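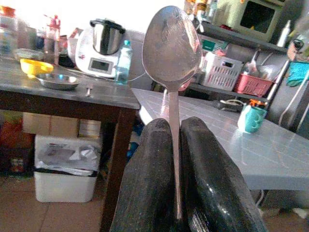
Kendent Serving Spoon, Metal, Oval Bowl

A plain metal spoon with an oval bowl and a narrow, straight handle. Use it for stirring, tasting and dishing up. The Kendent is part of our Oro range of everyday kitchen tools and can be ordered one at a time or in a pack of 3.

Fine scratches show up on the bowl with use. They do not affect how the spoon works. Wash by hand or in the dishwasher and dry with a soft cloth. Do not use steel wool.

Item number: 941
Sold by: Eskildsen Kitchen Supply, Dulodthorpe
Pack sizes: single, pack of 3

Cafes and school kitchens ordering larger amounts should ask for a quote before placing the order. Packs of 3 are back in stock in July. Singles ship now.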